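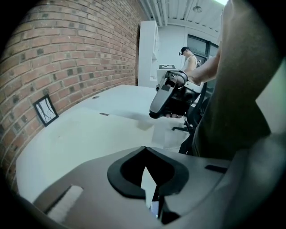

Figure 4. Forearm reach at a table, with the hand closed on a hand-held gripper.

4. Table work and forearm discomfort in the home

4.1 What was recorded

The diary asked people to write down any spell of work done at a table that lasted long enough for them to notice how their arms felt. Meals were left out. Sewing, model making, paperwork, food preparation, potting up plants, mending and letter writing were all accepted, and so was anything else that the person thought of as a task. Invitations went to over 3,000 households in Laro and Nultach, and 405 people agreed to keep a diary through February. They returned 1,767 entries. After removing entries with no start time, entries for work done standing at a kitchen counter, and a small batch from Nultach that had been filled in twice, we were left with 1,455 for analysis.

Each entry had four parts: the task, the table, the position of the arms, and a rating of discomfort in the forearm and wrist at the end. The rating ran from none to strong and was made separately for each side. People could add a comment in their own words, and many did. Comments were read by both coders, who worked apart and then met to settle differences. Most disagreements were over whether "tired" should be treated as discomfort. We decided that it should be when the person named a part of the body and not otherwise.

4.2 Supported and unsupported reach

We use "supported" for work in which the forearm rests on the table or on a chair arm for most of the spell. "Unsupported" means that the forearm is held clear of the surface. Forearm reach (Figure 4) is treated as a separate matter from support, as a person may reach a long way with the forearm lying flat, or hardly at all with it held up. Earlier household studies tended to run the two together, and this makes their results hard to set beside ours.

Unsupported work was linked with higher ratings on the side of the working hand. The link was clearest for tasks in which something was held steady while the other hand did the fine work. Sewing on buttons and gluing small parts both came into this group. The holding hand was often rated worse than the hand that did the moving, and several comments mentioned surprise at this. One Laro respondent wrote that her left arm "did nothing all afternoon and ached all evening".

Length of reach mattered less than we had expected. Long reaches were usually brief, such as picking up scissors or moving a lamp, and people did not tend to hold them. Where a long reach was held, it was nearly always because the table was crowded and the work had been pushed towards the far side. Crowding came up again and again in the comments, though the diary did not ask about it. A later version should.

4.3 Table height

Height was measured by the respondents with a paper tape supplied in the pack. The tapes were the stiff kind made for Findent and had been checked against a steel rule before posting. Even so, height should be read with some care. A number of people measured to the underside of the table, as was plain from the comments, and we corrected these only where the thickness of the top had also been given.

Dining tables made up the largest group. They are high for close work, and people who sat on ordinary dining chairs reported lifting their shoulders to clear the edge. Those who used a cushion reported this less often, but some then found that their feet no longer rested flat on the floor. Desks did better for paperwork and no better for anything else. Low tables, used mostly for jigsaws and sorting, gave few forearm complaints and a good many about the lower back. Back discomfort falls outside this paper and will be reported separately by Cheng.

4.4 Clothing and the table edge

We had not planned to look at clothing. It was added to the coding sheet after the first returns from Nultach, where the weather that month was cold and several people wrote that they pushed up their sleeves to work and then felt the edge of the table against the skin. Others kept thick sleeves down and complained that the cuffs dragged or caught. Entries that mention sleeves are too few for any firm claim. They do suggest that a hard, square edge is felt more sharply on a bare forearm, and that people respond by lifting the arm clear, and so move from supported to unsupported work without meaning to.

This point was raised independently by Valentyna Ivanyshyn in her reading of the Laro comments. She noted that respondents with a rounded or padded edge hardly ever mentioned it, while those with a square one described it in detail. A folded towel laid along the edge was the most common home remedy. Whether it helps is not something the diary can show, as people who put down a towel rarely wrote a second entry for the same task.

4.5 Pauses

Respondents were asked to note any pause in which both hands left the work. Pauses were often tied to something outside the task: the kettle, the door, a child, the end of a radio programme. Planned pauses were rare, and those who took them were mainly people who had been told to do so by a physiotherapist. Entries with at least one pause had lower ratings at the end, but they were also shorter on the whole, and we cannot separate the two with the data in hand. Evening entries had fewer pauses than those begun before noon.

4.6 Limits

The diary relies on people noticing their own arms, and keeping a diary is likely to make them notice more. Yung-ching Cheng compared first and last entries for each person and found that comments grew longer over the month while ratings stayed much the same, which gives some comfort on this point. Those who agreed to take part were probably more given to table work than their neighbours. The coding sheet was drawn up for the earlier Lu study of kitchen work, and a few of its categories fit poorly here, in particular "other hand tool", which ended up holding tools with little in common. We kept it so that the two sets of results could be compared, and the comparison is given in Section 5.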